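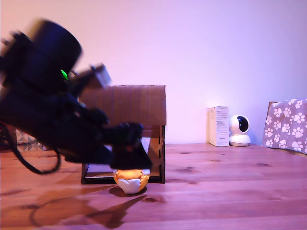
Figure 2. A table in use, with a small object on it and a thin black cable hanging in a loop.

4.2 Small objects left on shared tables

In this section we consider the objects which stay on a shared table after the work is finished. In the earlier literature on shared workrooms the question of noise has received much attention, and also the question of light, but the table top itself is mostly treated as given. Our material suggests that it deserves a separate treatment.

The survey was answered by 447 users of shared rooms in Rukow and Trenalbridge. Of these, 68 wrote a free comment about things that other users leave behind. The comments are short, and many of them speak about the same kinds of object: cups, tape, pens, chargers, and small parts whose owner is not known. Users in Trenalbridge more often complained of large things, such as coats and bags. We explain this by the lack of hooks in the two older rooms there, which were opened before the present furniture rules.

A difference should be made between objects that are forgotten and objects that are left with intention. A person who plans to return may leave a small thing in order to keep the place, and other users generally understand this sign. The sign becomes weak with time. After one night, according to most of the comments, it is no longer respected, and the object is moved to the window sill or to the next table.

Cables form a special case (a loop of this type is seen in Figure 2). They take little of the surface, but users avoid the part of the table near to them, so the area which is lost in practice is larger than the area which is covered. We did not measure this effect. The Caldeira checklist, which we used for the room visits in November, has six items on the table top, and none of them concerns cables. We added one line for this purpose, and it is given in the appendix together with the original wording.

The rooms that follow the Dretar plan have a shallow tray at each end of the table. Opinions on the tray were divided. Some users put there everything they find, and the tray is then full and is not emptied by anyone. Other users did not know what it was for. We return to the question of labels in Section 5.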